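**Thread: Peel and stick on a craft nook, worth it or will I be sorry?**

**marigold_hems**
Hi everybody, I've been reading this board for ages and finally have something to ask. I have a little alcove off the kitchen, about as wide as I am with my arms out, and I want to turn it into a spot for mending and cutting patterns. The walls are that flat builder's beige and I'm so tired of it. My sister says paint it and be done. I've got my heart set on wallpaper, the kind you peel and stick, something with a big silly print that makes me happy when I walk past with the laundry.

My worry is twofold. First, will a loud pattern make a tiny space feel like the inside of a gift box? Second, the walls have a bit of texture (orange peel, I think they call it), and I've read the sticky stuff lets go. Has anybody lived with it for longer than a month or two?

**TillyBobbin**
Oh, go for it! I did mine in a lemon print four years ago and I still grin at it. My feeling is that small spaces are exactly where you can get away with it, because you never have to look at that much of it at once. I tried a "tasteful" little sprig in my hallway and it looked like a dentist's office from the eighties. Big fruit, big flowers, that's my advice, and I'll stand by it.

As for the texture, I rubbed mine down with a sanding block over two evenings, wiped it, and let it dry overnight. One corner lifted the first summer and I stuck it back with a dab of paste. Hasn't budged.

**gus_on_elm**
I'm going to be the grump. Peel and stick over orange peel is a heartache waiting to happen. I hung a roll of Zultance in my daughter's room and by October half of it was leaning off the wall like a tired man at a bus stop. If you want wallpaper, skim the wall properly and hang real paper with real paste. It takes a weekend and you do it once.

And I disagree with Tilly on the pattern too, sorry Tilly, you know I love your quilts. When I'm cutting fabric I want a plain wall in front of me. A print fights with whatever's on the table. I once matched a thread against a paisley wall and sewed a whole hem in the wrong green.

**TillyBobbin**
Gus, you sewed that hem in the wrong green by lamplight at midnight, you told us so yourself!

**gus_on_elm**
The lamp was a contributing factor. I'll give you that much.

**Kedir Weldu**
Marigold, welcome. I think you're both right in your way, and maybe the trick is to keep the surface you work on much calmer than the walls. I went strawberry, and I mean really strawberry, with a pale leafy mat to work on, and my eye goes straight down to it.
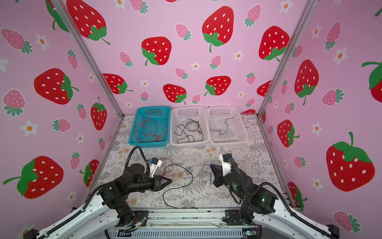
*Strawberries on three sides, fern mat on the table, baskets along the back.*

The seams are what I'd warn you about. With a small all-over print you can be a hair off and it disappears. With large fruit, your eye finds a strawberry with a shifted leaf from across the room, and then you'll see it every single day while you drink your coffee. Buy one roll more than the calculator tells you. I ran short by a strip and the replacement came from a different batch, a touch yellower, and I ended up using it inside a closet.

Also, start with a plumb line and don't trust the corner. My house was built by cheerful people with no level.

**marigold_hems**
Kedir, oh my goodness, I love it!! The strawberries are so much bigger than I pictured and that's exactly what I was hoping someone would show me. I hadn't thought of putting something quiet on the table. I've got a plain gray mat from my old job that might do the same thing.

Can I ask what brand? And Gus, I do hear you on the skimming, I'm just scared of joint compound. I tried it once around a light switch and it looked like I'd iced a cake with a fork.

**Kedir Weldu**
I'm afraid I can't tell you the brand of the strawberries, I threw the label out with the backing. I do remember the yellow-ish closet was a cheaper thing altogether. For my mother's pantry I used Roltano and liked it a lot, it's thicker and you can pull it off and try again several times before it gets grumpy. It ran me $60 a roll, and I won't pretend that didn't sting.

**pinwheel_ada**
Jumping in because I've done both. Roltano is nice but it does show every bump. On orange peel, I'd go for Matance, which has a canvas sort of feel and hides a lot more. They also sell sample squares. Get one, stick it up behind the door for 9 days or so, and go poke at it. If the edges curl, you have your answer and you're only out the cost of a sandwich.

Kedir's right about a quiet surface. I'd add: mind your light. A pink wall will throw pink onto white fabric, and if you do any color matching, take it to a window.

**gus_on_elm**
Thank you, Ada. That's what I was getting at, only you said it politely.

**TillyBobbin**
I'll allow the window. I do mine on the back step.

Marigold, one more thing from me. Line up your baskets and jars *before* you decide where the biggest motifs fall. I had one perfect lemon, dead center, and then put the shelf straight across it. My husband calls it the eclipse.

**marigold_hems**
Okay, so I measured tonight and I need to cover up to 403 square inches per panel between the trim pieces, and there are 8 panels, so it's less paper than I feared. I've ordered three samples from Matance and one from Roltano (the pears, I couldn't resist). They'll go behind the door like Ada said, and I've borrowed a sanding block from my neighbor.

Gus, if it all falls down you may say so, and I'll come to you for the skimming lesson.

**gus_on_elm**
Deal. Get a wider knife than you think you need, and thin the compound with a little water. I'd practice on a scrap board in the garage. And go with the pears, if you're going to ignore me anyway.

**pinwheel_ada**
Does anyone know if Nam still makes those little felt smoothers? Mine has gone bald and the plastic ones scratch.

**TillyBobbin**
I've got a spare one in a drawer, Ada. Send me a message with your address and I'll pop it in the mail.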